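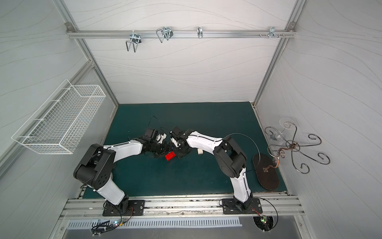 Photo: Naheed Talpur

Families in Tundton will have a new place to bring their toy bricks this May, when the Bundell toy library opens its sorting room on Danladi Street to anyone with a box to give away or an hour to spare.

The library has been lending out toys for longer than many of its present borrowers have been alive, and building bricks have always been the things people ask for first. They are also the things that come back in the greatest muddle, as anyone who has ever knelt on a bedroom carpet with a shoebox and good intentions will know very well. Until now the sorting has been done in a back office between other jobs, and bags of bricks have sometimes waited right through the winter before they could go out again.

"People are so generous, and we felt dreadful having to say please hold on to it for a bit," said Omolara Akinola, who runs the library and has been looking forward to this for a very long time. "A child doesn't mind in the least if the bricks are a bit scratched. They just want to get their hands in the box and start making something – and so do I, if I'm truthful!"

The last spring appeal brought in 243 bags and boxes from homes in Tundton and out towards Grunia, and there is still a fair amount of it left to go through. 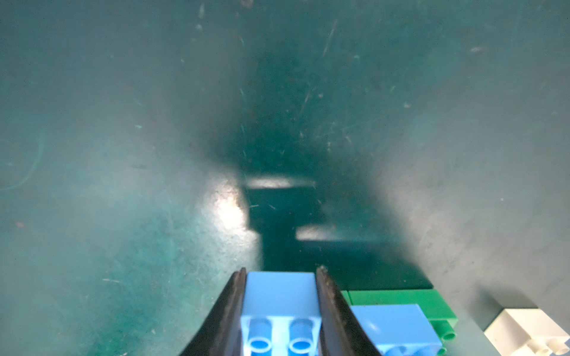 2 min read

Colour is where most people like to begin. Light blue, green and white go easily enough into their own trays, and small children are often better at it than their parents, who will stop to build things. After that comes size, and then a good look at each brick for cracks or chewed corners, with anything past its best put to one side. The studs need a look too, as that is where crumbs and fluff like to gather, and an old toothbrush is still the best tool anyone at Bundell has found for the job.

Once sorted, the bricks are made up into mixed sets for borrowing. Each set has 80 pieces, enough for a decent house or a rather short train, and can be kept at home for a month. There is no charge for under-fives, and nobody will be cross if one or two go missing down the back of the sofa.

The appeal has raised £2,735 towards shelving and trays for the room, most of it from a cake sale and a sponsored tower-building afternoon which, by all accounts, went on well past tea time. 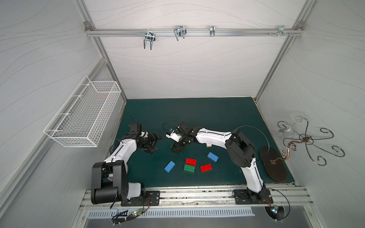 Reds and blues are the colours borrowers ask for most, Omolara says, and there never seem to be quite enough of them, so a bag from the bottom of a wardrobe would be very welcome indeed. Greens are nearly as popular, particularly with children who want a garden to go with the house. Bricks of any make can be given, and they needn't be washed or sorted beforehand, although a note of anything unusual in the box is a kindness to whoever opens it.

The room will be open from 10am until 3pm on the library's usual days, with tea for the grown-ups and low tables for the little ones. Children under eight should bring an adult with them. Anyone with a large collection to give is asked to have a word at the front desk first, so that space can be cleared for it.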